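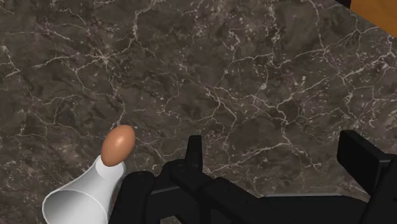

Reading time: 16 minutes, not counting the problems

Chapter 9
Sunk Costs, or Why You Finished the Movie

9.1 Money that has already left

Suppose you are redoing your kitchen. You visit Alarcón, a stone yard on the edge of Zermont, and pick out a dark countertop. You put down a deposit of $310, nonrefundable, as the receipt says in letters large enough that you can't later pretend otherwise. The remaining $2,075 is due on delivery.

A week goes by, and you walk into Trirnero, a competitor, on what you tell yourself is an errand. They have the same stone in the same thickness, cut to the same measurements, installed by people of equal skill. Their full price is $36 less than the balance you still owe Alarcón, and you may walk away from Alarcón owing nothing more.

Which one should you buy?

Most people who are handed this problem cold will stay with Alarcón. Ask them why and they'll say that leaving would "waste" the deposit. But the deposit is gone either way. If you stay, it's gone. If you leave, it's gone. It has been spent on the rent at Alarcón, or on somebody's lunch, and no choice you make this afternoon will bring it home. The only sums still open to you are $2,075 and a number $36 smaller. Put that way, a child could do it, and children often do it better than their parents.

A cost that has been paid and can't be recovered is called a sunk cost. The rule for sunk costs is short: when you are deciding what to do next, leave them out. Compare what each option will cost from here on with what each will bring you from here on, and choose the better one. You learned a version of this in Chapter 3, where we defined opportunity cost, and you probably agreed with it there, as it wasn't asking you to give anything up.

9.2 Three ways to get it wrong

The first mistake is the one above: treating money already spent as if it were still riding on the decision. It shows up in kitchens, in marriages, and in the second hour of movies you disliked from the opening credits.

The second mistake is to call a cost sunk when it isn't. If Alarcón would give back half the deposit on request, then half the deposit is very much alive, and it belongs in your comparison. Staying would cost you the chance to collect it. Students who have just learned the rule tend to apply it with a convert's zeal and write off things that could be sold by Tuesday's standards, or anybody's, for decent money. Before you declare a cost sunk, find out what you could get back.

The third mistake is subtler. A half-finished project is often worth finishing, for reasons that have nothing to do with what was spent on it. If your kitchen is nearly done, the cost of completing it may be small and the benefit of having a kitchen large. Finish it. You'd be right to, and you'd be right whether the earlier work had cost you a fortune or been done free by an uncle. Past spending matters here only through what it left behind.

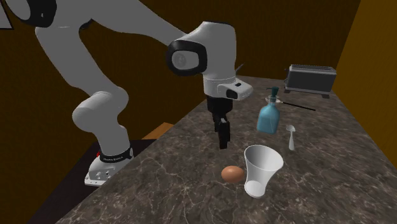 Kalliopi Pappas, reading a draft of this chapter, objected that people aren't as foolish as the rule makes them look. Someone who abandons every project the moment a better one appears, she wrote, soon finds that no one will start a project with her. She would pay the extra $36 to be known at the stone yard as a customer who comes back.

It's a fair objection, and it doesn't break the rule. A reputation for sticking with things is a future benefit. If it's worth more than $36 to you, stay with Alarcón and feel fine about it. Just be clear with yourself about which account the money is coming out of. "I want to be welcome there next year" is a reason. "I already gave them $310" is a sigh.

9.3 The same thing with more zeros

Firms make this mistake too, in nicer clothes. Consider Plustano, a maker of faucets that has spent several years developing a model that drips. The question before its managers is whether to spend more to stop the dripping. In Section 9.4 we will follow their reasoning through two budget meetings and draw up the table they should have drawn up at the first. You will need the discounting formula from Chapter 7, so go back and find it now.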